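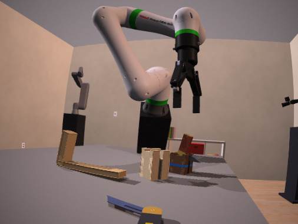 Plandotico: a bench-clearing arm for a shared workshop
Project report, final version
Sebastian Furtună
4 July 2024

1. Where the idea came from

Anyone who has used the wood room at Clolline in the evening knows what the benches look like by then. There are offcuts, somebody's half-glued box, a pencil, a knife, a block that may be scrap or may be the most important part of someone's chair. I have been a member there since my first year, and I have spent a good many evenings clearing a space the size of a cutting board so that I could start my own work. Plandotico is my try at handing part of that job to a machine. The plan was to build a small arm that sits behind one bench, picks up loose pieces of wood one at a time, and sets them on a rack at the back where their owners can find them again.

I should say early on that the arm on the real bench is a modest thing. The links are birch plywood, cut from sheets that Prutwood sold me from their damaged stack, and the joints are hobby servos with printed brackets. It lifts a chair spindle on a good day. What I am happiest with is the planning software, which I called Dagdag, and most of this report is about how I got it to work before I trusted it with anything that could fall on a foot.

2. Why I started in simulation

My first version of the real gripper broke on its second evening because I had told it the table was lower than it was. After I had glued it back together (and then printed a new one, as the glue didn't hold) I took my instructor's advice and built a simulated bench first. I put a FANUC CRX-10iA in the simulation in place of my own arm. A model of it was ready to load, and I wanted to find out whether my planning ideas were any good without also wondering whether my plywood was bending. The pedestal stands at the far side of the table and the arm reaches over toward the front, which matches how my own arm is bolted down at Clolline.

The gripper in the model is a two-finger parallel one. My own is a cruder cousin of that, with two flat fingers and rubber glued on the inside. I left a second, smaller gray arm standing back by the wall in the simulated room. It takes no part in the picking, but I wanted something over there that the planner would have to treat as a solid object.

3. The test objects

I spent longer on this than I expected, and I enjoyed it more than I expected too. It is tempting to fill a virtual table with neat cubes, and my early layouts were just that. Dagdag did beautifully on them and then fell apart as soon as I gave it anything like a real bench.

The long L-shaped piece is the one I learned the most from. One leg stands up and the other lies flat, and the balance point isn't where a simple planner wants to put the fingers. Dagdag kept going for the upright leg, which is the easy part to grab, and the whole piece would then swing as it left the table. I ended up adding a step that works out the center of mass and looks for the closest graspable spot on the flat leg.

The two pale blocks stand side by side with only a small gap between them, and that was on purpose. A finger can't always get down into a gap like that, so the planner has to take a block from its outer side or turn the wrist and come at it from front to back. Then there is the cardboard box with the blue band, and the dark reddish-brown block leaning out of it. I wanted a case where one thing has to come out before the other can be moved, and it took me most of December to get the order right. For a long time Dagdag would lift the box with the block still in it – a perfectly reasonable thing to do, I suppose, but my wrist servo at the real bench would never forgive me.

The utility knife lies in the foreground and is never to be picked up. Sharp tools are marked in Dagdag as keep-out objects, and the gripper has to pass well above them. The real bench has the same rule, backed up by a piece of red tape and a switch under my thumb.

4. Results

I ran 3000 simulated picks, spread over 25 layouts. Of those, 174 ended with the piece dropped or never properly gripped. When I sorted through the failures, the largest group by far was the leaning block, where one finger touched the box on the way down and nudged it. The L-shaped piece came next. The upright blocks gave very little trouble once the wrist was allowed to turn.

Going over to the real arm was humbling, as I had been warned. I moved the same planner across, changed the reach and the joint limits, and gave it an evening with 6 offcuts from the scrap bin. It put four of them on the rack. One slid out of the rubber, and the last was simply too heavy, and the shoulder sagged until I switched it off and went to make tea.

5. What I would do differently

I would weigh things first! The simulation knows the mass of every piece because I typed it in, and the real arm has no such luck. A cheap load cell under the wrist would have told me about the heavy offcut before the shoulder did. I would also give more thought to the camera. I have one mounted at the side looking toward the table in the simulation, and I copied that at Clolline, but at the real bench a person standing there blocks it completely, and there is nearly always a person standing there.

I'd make the links thicker, too. Prutwood has since offered me some proper offcuts of ash, and I mean to rebuild the forearm from those over the summer, with the servo wires run inside this time so they stop catching on the clamp rack.

6. Files and parts

The Dagdag source, the bench layouts and the drawings for the plywood links are on the club computer in the Plandotico folder. The spare finger pads are in the drawer under the band saw, in the tin marked "rubber." Please leave the tape on the bench where it is until the rebuild is finished.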